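In defence of the one red mug
Mogens Brøndum
May 13, 2024

My brother-in-law, Hjalti Skov, owns 36 mugs. I know because he told me, with pride, while failing to find a clean one. Each came from somewhere – a conference, a ferry, a bakery in Tirwood that closed – and so none may leave.

I am of the opposite church. A person who lives alone needs one mug to drink from and perhaps a second for the plumber.
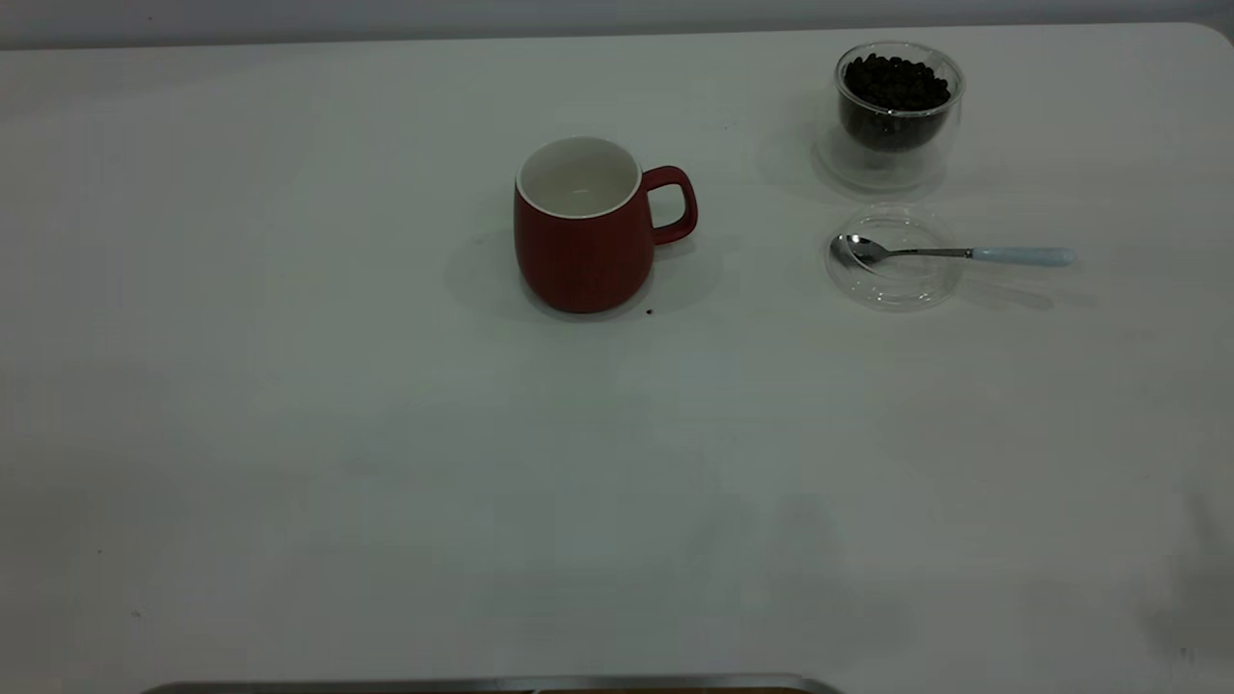
The objection I hear most is hospitality. What if six people drop in? In 3 years at my present address six people have not dropped in, and if they do they can have soup bowls, as the French manage to.

A mug should be red, or at least a colour you can find before your eyes are working. It should be white inside, so that you know when it needs washing. It should have a handle that takes a whole hand. After that the designers can go home.

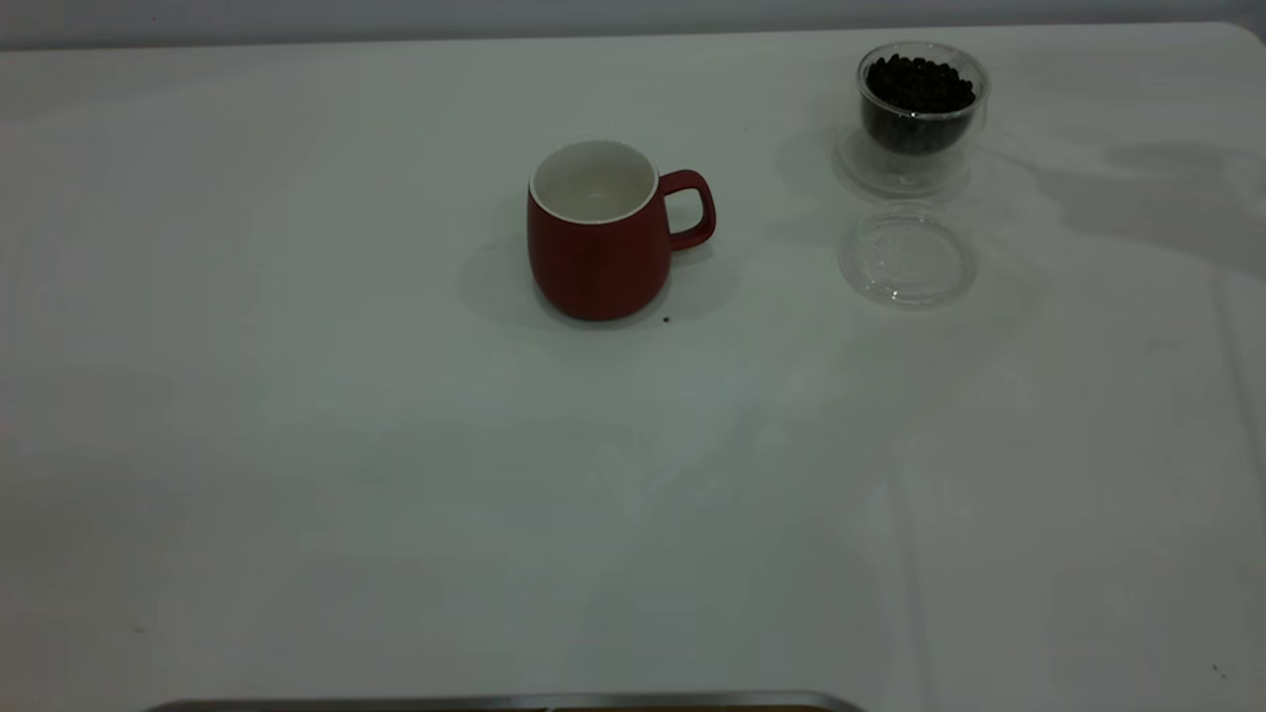

Coffee beans are another matter, and here my principles wobble. I keep mine out in a clear glass, where they go stale handsomely. Hjalti keeps his in a Linine tin with a valve, and his coffee is better. I have told him it tastes of valve.

What I can't forgive is the bare table turned into a shelf. Put down a mug and some beans and you have breakfast. Leave them until September and they will have attracted a bill, a candle and half a bicycle lamp.

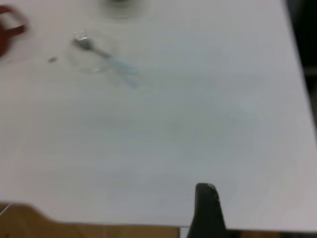 2 min read

Lids are the worst of it. A glass lid outlives whatever it once covered, and then it becomes a place to rest cutlery. Hjalti calls his a spoon rest. I have offered to take it to the tip along with 34 of the mugs, and he is thinking it over.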